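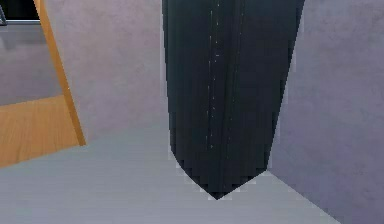
A gripper finger just above the floor in a simulated room from Rornley.

Clokov opens up its virtual rooms for home robots

Jan 13, 2020

Anyone who has tried to teach a robot to tidy up will know how quickly the real furniture gets in the way. Candstead firm Clokov has a very likeable answer in Rornley, a set of simulated household rooms that went on general release this morning after a long trial with university labs.

The pack holds 40 rooms and 1,739 objects to put in them, and it runs on an ordinary desktop computer. Users load their own robot model, choose a room and set a job — pick this up, put that over there — then watch the attempt from the robot's own viewpoint or from a fixed one.

"We wanted the dull corners of a house as well as the nice bits," said Senyo Opoku, who leads the project. "Robots spend a lot of time looking at skirting and cupboard fronts, so we spent a lot of time on them too."

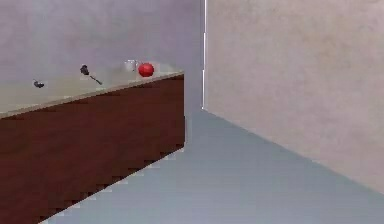
Mug, red ball and two other small things on a kitchen-style counter.

We had a go with the trial version last week and came away grinning. Setting up a first job took us 7 minutes, most of it spent choosing what to leave on the counter, and starting again after a bad run is a single key press. The pictures are plain and a bit jagged at the edges, but they come up fast, and moving things about between runs is great fun!

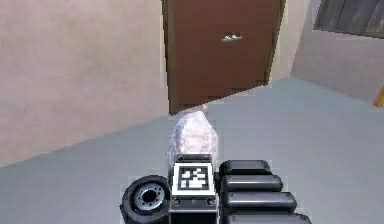

ROBOTICS / SOFTWARE

Crumpled, lumpy items on the floor are among the jobs included, and they are a good test of any gripper. Yayra Tsikata of the Agyeman lab, one of the trial users, said her students now try every new grasp in Rornley before they book time on the real arm.

Rornley is free for teaching, with a paid licence for companies. Clokov plans 2 updates this year, the first of them adding stairs.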